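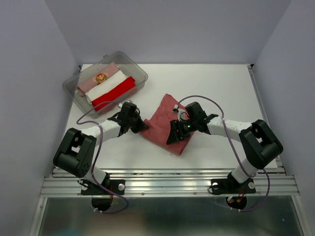

Two arms, one T-shirt to go, three folded in the bin.

How to Teach a Pair of Robot Arms to Fold a T-Shirt (and What to Expect When You Try)

Every time I tell people I work on laundry folding they ask the same thing: can I buy one yet? Well, no. But you can get a pair of tabletop arms to fold a shirt in a weekend or two of patient work, and I think that's wonderful! Five years of reading about chores and machines taught me less than my first evening of watching a gripper miss a sleeve.

This guide covers the setup I use for the Rafferty folding project. It assumes you already have two arms that move when you tell them to, and that you can record a demonstration and play it back. If you're still at the wiring stage, do the Hestness bench guide first and come back.

What you'll need

Two arms with parallel grippers, mounted side by side on one rail
A plain, light tabletop
Low walls around the work area, if you can manage them
A bin for the finished shirts
20 T-shirts, a mix of old and new
A camera looking at the whole table, and a small one at each wrist

On the shirts: raid your own drawers before you buy anything. New shirts are stiff and forgiving, and a policy that has only met new shirts falls to pieces when it meets one that has been washed into a rag. I like solid colors for the first round and prints after that. White shirts on a white table are hard, so leave most of them until the rest is working.

Step 1. Set up the table

Put the rail along the near edge and leave the middle of the table clear. Both grippers need to reach the center comfortably, with the elbows still bent. If an arm has to stretch out straight to get hold of a hem, it will be weak and shaky there, and you'll spend your evenings blaming the software (ask me how I know).

The bin goes to one side, toward the back. Mark its corners with tape so it goes back to the same spot after you empty it. You can move it around later, once you want the arms to cope with that.

Check the cables too. Run each arm through its full reach by hand and watch for anything that pulls tight. Leave a loose loop at the base.

Step 2. Pick one fold and stick to it

There are plenty of good ways to fold a shirt. Choose one. Mine goes like this:

1. Spread the shirt flat, neck pointing away from the rail.
2. Bring the left side in, sleeve and all.
3. Bring the right side in over it.
4. Fold the hem up to the collar.
5. Fold in half again if the shirt is long.
6. Lift with both grippers and set it in the bin.

If two people are recording, agree on the fold before either of you touches the controls. We lost a whole Monday at Kanus to a batch where half the demonstrations started on the left and half on the right, and the arms learned to dither in between.

Step 3. Start flat, then get messy

Record your first demonstrations with the shirt already spread out. Folding a flat shirt is the easy half, and it's very satisfying, so enjoy it! When the arms manage that on most tries, start dropping the shirt in a heap.

This is where the real chore begins. A heap has no obvious top or bottom. The hem may be tucked inside a sleeve, or the collar may be peeking out on one side while everything you need is underneath. People deal with this by feel and by giving the thing a good shake. A tabletop arm mostly has to look, pinch, tug and look again.
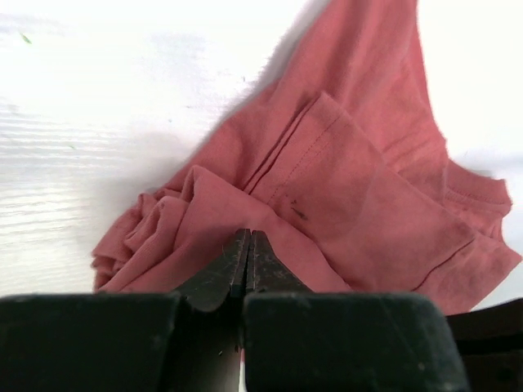

So teach it what to look for. Hems and collars are your best friends, with their stitching, their ribbing and their thicker edges. In your demonstrations, go for an edge whenever you can see one. When you can't, pinch the nearest bunched-up part, drag it outward a short way, let go and see what has opened up. Do it slowly. It feels silly to spend that long on one shirt, but those small tugs are exactly what you want the arms to pick up.

Keep the fingertips low when they close. Too high and they shut on air. Too hard into the table and you wear down the tips. Wipe the lint off them now and then as well.

Step 4. Record the mistakes

Don't throw out every clumsy run. If you drop a corner and then pick it up again cleanly, that's gold. Arms that have only seen perfect folds have no idea what to do after a slip, and they will slip. I record some runs that begin with the shirt half folded and crooked, so there's something to fix from the first second.

Step 5. Test on strangers

Hold back a few shirts and never use them in training. Run the arms on those, from a heap, with your hands in your pockets. Write down each try as folded, sort of folded, or no. Be strict about "sort of"! I give each attempt up to 6 minutes before I call it.

So, can machines do this chore yet?

On a clear table, with good light and a shirt of a sort they've met before, yes, often enough to make you grin. For a full basket with socks, fitted sheets and a hoodie turned inside out, no. The team at Grerkerard is working on pulling single items out of a pile, and I can't wait to try that on my own bench, because right now I'm the one handing over each shirt.

Speed is the other gap. I can fold a shirt while talking on the phone and the arms are nowhere near that. Still, they don't get bored, and a year ago mine couldn't find a collar at all.

If your arms keep getting stuck on the same move, go back to Step 3 and record more of just that move before you change any settings. Long sleeves are up next, and I'll add a section on them once mine stop tying knots.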